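Murkel Travel Router by Brinkmann

Category: Home networking
Stock: Available from our Gondinbridge shop and by post
Page updated 12 March 2025

I'll admit I have a soft spot for this one. I bought my own Murkel last October, before we'd even decided to sell them, and it has lived in my rucksack ever since (apart from a fortnight when my sister had it and wouldn't give it back).

So what does it do? You plug it into a socket, join it to whatever internet is going, and it makes a little private wifi network of your own. Hotel, caravan site, student room, the back bedroom where the signal gives up, it's all the same to the Murkel. Your phone, tablet and laptop only ever see the one network name, so you type the hotel password in once and everything else joins by itself. Lovely!

It takes a network cable as well. If there's a cable in the wall I'd use that every time, as hotel wifi in the evening can be painfully slow and no box of ours will cure that.

Setting it up took me less time than boiling the kettle. There's an app, but you don't need it, you can do everything from the web page that opens when you first connect. The screens are plain and a bit old-fashioned looking, which I quite like. Do change the admin password while you're in there, please. It's on the second tab, under System, and it's easy to skip past.

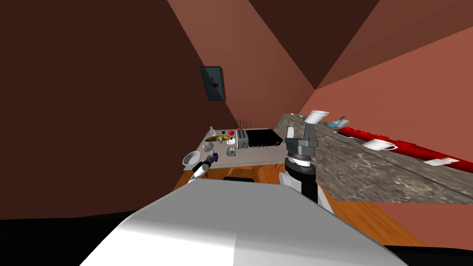
Range is good for something this small. In my house in Gromside it reaches the kitchen from the upstairs landing, through one proper brick wall, and drops off at the shed. If you want to cover a big house, buy a mesh kit and keep this for trips.

There's a USB socket on the side for sharing a memory stick. I put films on one for the train and we watched on two tablets without a stutter. It's fussy about how the stick is formatted though. Mine wanted exFAT and simply ignored the other sort until I'd redone it.

Things I'm less keen on: the light is far too bright for a bedroom (you can turn it off in the settings, under Display, of all places), and the cable supplied is short. I carry a longer one. It also gets quite warm when several people are streaming, so don't bury it under a pillow.

What's in the box
Murkel router
USB-C cable and UK plug
Short network cable
Printed guide

The details
Wifi 6, both bands
One network port
Connects up to 16 devices
Weight 100 g
Two-year guarantee

Order code 3473. Any questions, ring the shop and ask for me, or drop me a line through the contact form. I'm happy to set yours up at the counter before you take it home, no charge.

Marlene Seidel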